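Household Recording Kits Should Be Judged on Laundry

Opinion
By Obaidul Marikar
April 14, 2023

Organizations that wish to gather hand-movement recordings from ordinary homes may now lease the equipment instead of building it. The Rollard home kit, offered by Lorkow to universities, training centers and small firms, supplies handheld grippers, a charging case, a printed guide and an account to which finished sessions are uploaded. The standard lease runs for 90 days. It is the first offer of its kind to reach our members in the Platville district, and several of them have asked whether it deserves their money.

It is the view of this writer that it does, subject to changes in the contract and in the printed guide. The hardware is sound. The service around it was plainly designed by people who tested it at a clear bench with a stack of matching towels, and the home is a different place of work. A buyer who accepts the bench as proof will learn the difference later, at some cost.

Clothing is the fairest test. A cup has one shape. A shirt has a new one every time it is put down, and the person holding the grippers must decide where to take hold before the work can begin. The bed on which it is to be folded is soft, often covered with a patterned quilt, and seldom clear of other belongings. Any kit sold for use in the home ought to be reviewed under those conditions and priced according to what it delivers there.
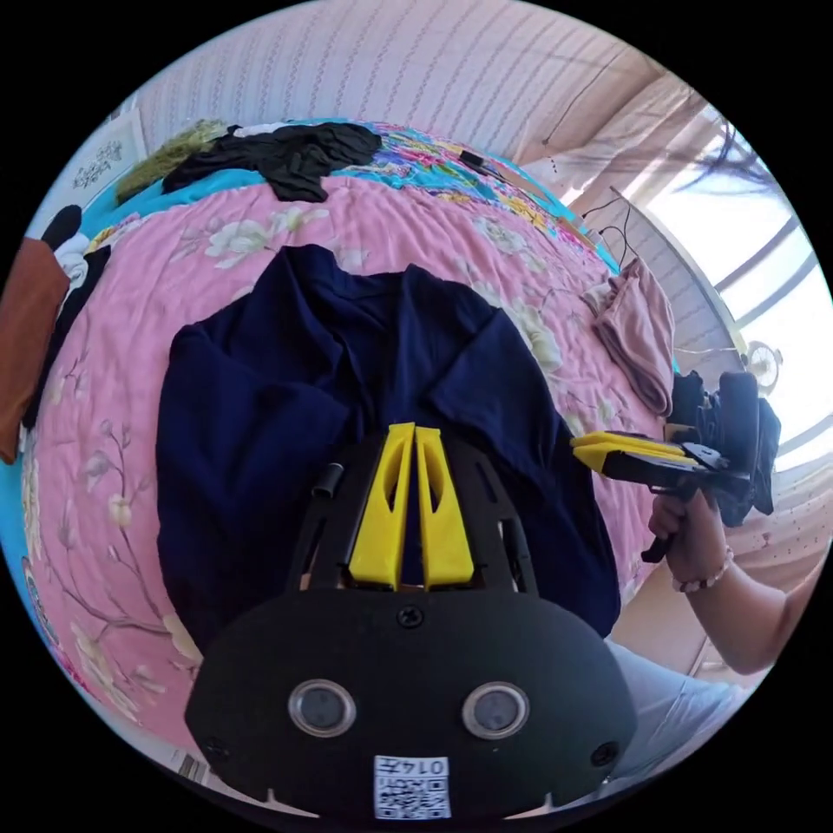

What the lease provides

Each kit contains two grippers, one for each hand, with black bodies and tall yellow fingers. A slot runs through each finger. Every gripper carries a white label with a square code and a four-digit number, which the software uses to match a recording to the device that made it. The supplier states a working time of 80 minutes on a full charge. Kits at the Ruddock training center, where Menaka Navaratnam manages lending, came close enough to that figure that she has raised no complaint.

The fingers deserve credit. Two narrow prongs that close on a fold of fabric are well suited to collars, cuffs and hems, and an operator can see what is being held. Wider pads would hold more cloth and hide more of it. Members who have used both kinds report that the narrow ones take longer to learn and produce fewer sessions that must be thrown away.

The labels are less successful. On the units we examined they sit low on the body and can be read with ease only by turning the gripper over. An operator who has picked up the wrong pair will probably not notice until the upload is refused. A second number on the handle would cost the supplier very little.

Weight is a matter on which opinion is divided. Angus Geddes, who reviewed the kit for a member firm in February, considers it acceptable for sessions of an hour or less. His operators disagreed with him. They asked for a rest after 16 garments, and this writer is inclined to side with the people whose wrists were involved. The guide recommends sessions of 60 minutes and is silent on breaks. That silence should be corrected before the next printing.
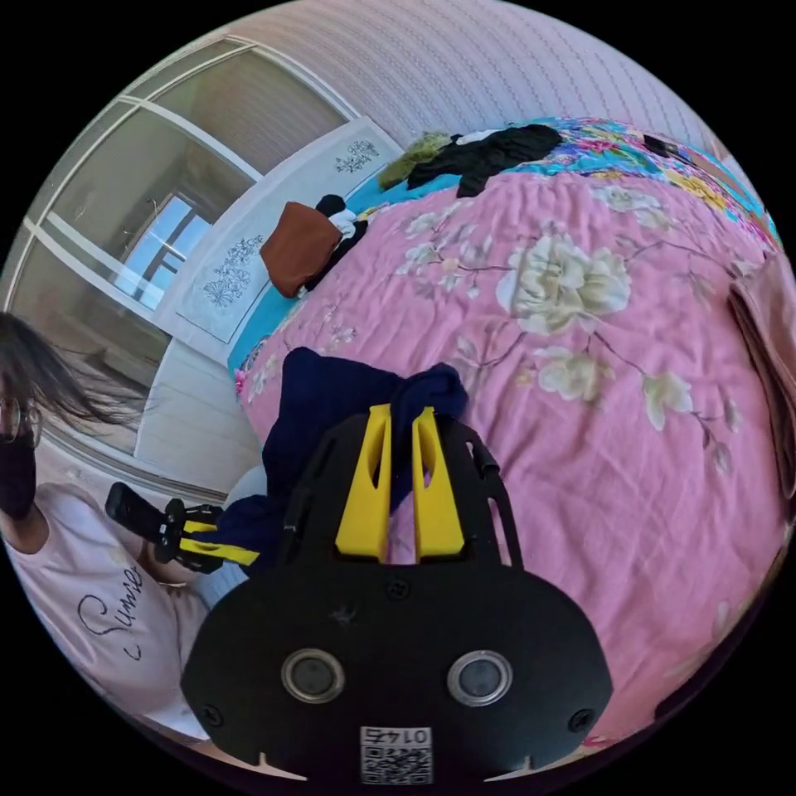 The guide is weak on the subject of cloth more generally. It gives four pages to kitchen objects and a single paragraph to garments, and that paragraph assumes the garment is already flat. A dark shirt that has been lifted by one shoulder is the more usual starting point. The operator needs to be told whether to put it down and begin again, or to go on from there and let the other gripper find an edge. Both are reasonable instructions. A collection in which half the operators do one and half do the other, with no record of which, is of limited use to anyone.

There is also the question of what counts as an error. Under the present service terms, a session may be rejected if the garment is dropped, if a gripper is set aside before the end, or if "unrelated items" appear in the work area. The first two conditions can be defended, although a dropped sleeve that is picked up again is surely something worth recording. The third can't be defended. People keep things on their beds. A cushion, a phone, clothing waiting its turn and a towel over the side are the normal contents of the room, and a supplier that advertises recordings of real homes has no business refusing them.

Lorkow's answer, given to our office in writing, is that the clause is rarely enforced. We would prefer to see it removed. Members plan their budgets by the contract they have signed, and a clause that is seldom used can still be used.
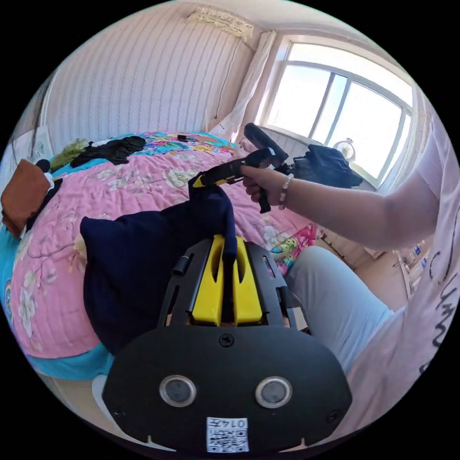 Navy garment on a floral quilt, with a handheld device at right.

The household is a party to the arrangement

A more serious objection concerns consent. The Rollard agreement is made between the supplier and the leasing organization. The person who opens a bedroom door is mentioned once, under "site access." Habibur Kodikara, who advises several members on contracts, has proposed a one-page form to be signed by every adult in the home, stating what will be recorded, who will hold it and how it may be withdrawn. The supplier has said it will not object to the form. It ought to go further and include the form in the case, in the languages of the homes where the kits are used.

Some colleagues regard this as excessive where the operator is recording in his or her own room. It is not. Wallpaper, pictures, curtains and clothing say a good deal about a family, and the operator may not be the only one whose things are on view. A form takes two minutes to read.

Payment should be settled at the same time. The current terms leave it to the leasing organization, with the result that two operators doing the same work in neighboring streets may be paid on different terms, one by the session and the other by the accepted session. We favor the former. Rejection is decided by the supplier's software, and an operator should not carry the risk of a decision that he or she cannot see or appeal.

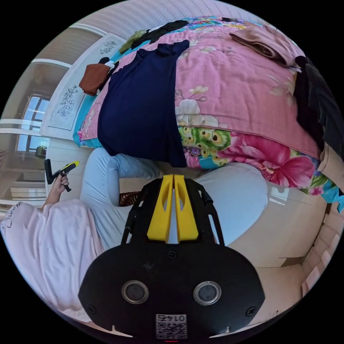 Garments that hang over the side of a bed bring up one further point, small in itself, on which the training materials are mistaken. They direct the operator to stand throughout. Kasun Dewan, who trains operators for the Ruddock center, permits them to sit when the cloth is low, and has found no loss in the quality of the recordings. The instruction to stand appears to have been carried over from the kitchen section, where it makes sense. In a bedroom it tires people and has them bending over their work for no gain.

Our advice to members is therefore as follows. Those who intend to record household tasks in the coming year may lease the Rollard kit with reasonable confidence in the grippers themselves. They should ask in writing for the removal of the clause on unrelated items, attach the Kodikara form to every site agreement, pay by the session, and allow their operators to sit. They should also prepare their own page of instructions for clothing and send a copy to the supplier.

Members who have already signed are asked to forward their rejection notices to this office. We intend to raise them with Lorkow when the service terms come up for renewal.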